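4. How long households keep their bedroom furniture

4.1 Sample and method

The survey was sent to 2,000 households in and near Brurkine, of which 700 returned a usable form. The form asked for every piece of bedroom furniture in the home, when it was bought, who used it first and who uses it now. A smaller group of 36 households agreed to a home interview, carried out by Farzad Babaei in June. The interviews followed the order of the form, but people were free to wander off it, and most did.

We use "first user" for the person the piece was bought for, and "move" for any change of room or user after that. A piece that was repainted or had its handles changed but stayed in the same room was not counted as moved.

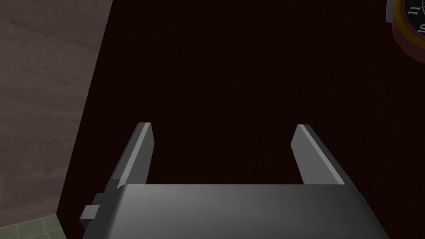

Figure 4. Gripper with two parallel fingers over a very dark maroon surface (computer rendering).

4.2 Storage pieces

Chests of drawers were moved more often than any other item. They tended to start in a child's bedroom, pass to a spare room or landing, and finish in a shed or garage. Several of the people interviewed could name each stop but could not say where the piece had first come from. One family had a Flarkard chest that had been through four bedrooms in the same house, and the only repair in that time was a new runner on the bottom drawer.

Wardrobes hardly moved at all. The usual explanation was the stairs. Flat-packed wardrobes had often been built in the room where they stood, and the owners did not expect them to survive being taken apart. 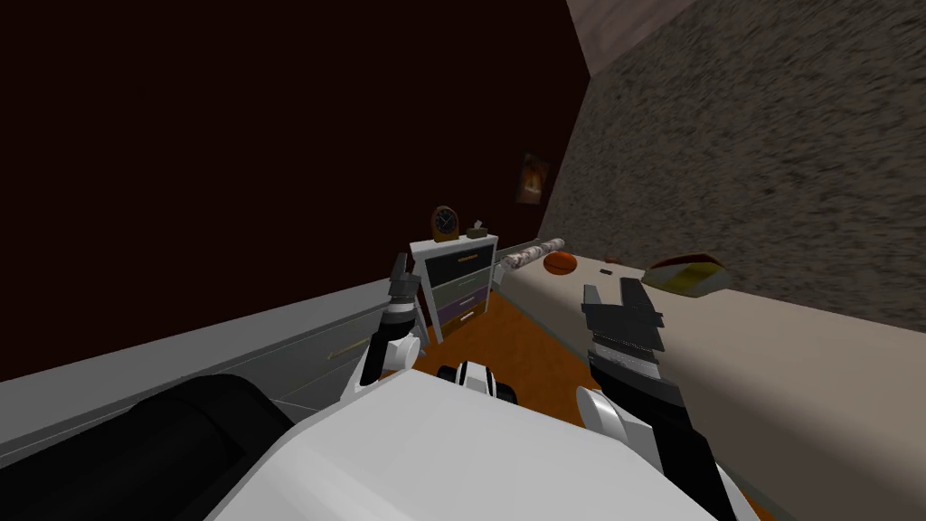
Bedside tables fell between the two. They are light and easily carried, but they were also the pieces most often given away, and once a table had left the house we could not follow it. The figures for bedside tables therefore cover only those that stayed in the home, and they will overstate how long such pieces are kept by their first owners.

Painted storage was kept longer than storage with a printed or coloured finish. Parents spoke of painted pieces as something that could be done again. Printed finishes, mostly animals and vehicles, were described as fixed, and a number of parents had replaced a sound chest only to be rid of the pattern.

4.3 Beds

Beds were the item most closely tied to the child's age. Cot beds that convert to a small single were common, but the second stage was used less than buyers had planned. In the interviews, parents said they had gone straight to a full single once a younger child needed the cot, or when a grandparent offered a bed.

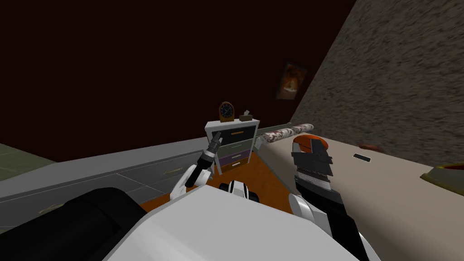 Figure 5. Robot with both arms reaching towards a white nightstand and a cream-coloured bed (computer rendering).

Full singles bought early were kept the longest. Where the frame was plain, it was usually still in use by the same person in their teens. Frames with a theme were treated much like the printed chests. Pitkänen, a maker whose extending bed was mentioned on several forms, sells the added slats separately, and two families had lost theirs before the child was tall enough to need them.

Mattresses were left out of the comparison. They were replaced on a different timetable from the frame and many households had no record of when.

4.4 Desks and chairs

Desks were bought later than we had assumed, often after the child had worked at the kitchen table for some years. Of the forms returned, 300 listed a desk in a child's bedroom. Height was the main complaint. Flillari desks with adjustable legs had been bought for that reason, although in the homes visited the legs had mostly been set once and left. 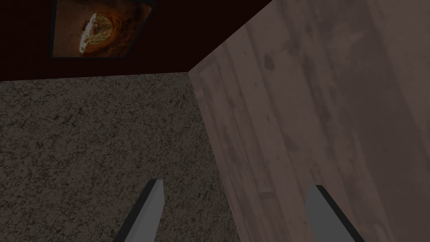 Does a higher price mean that a piece is kept for longer?
Only weakly, in this sample. Plainness of finish and ease of carrying were better guides to how long a piece stayed in use.

Chairs are harder to report on. Many had been borrowed from other rooms and were listed twice on the same form, once as dining furniture and once as bedroom furniture. We removed the doubles where we could spot them, and the remaining chairs are shown separately in the appendix.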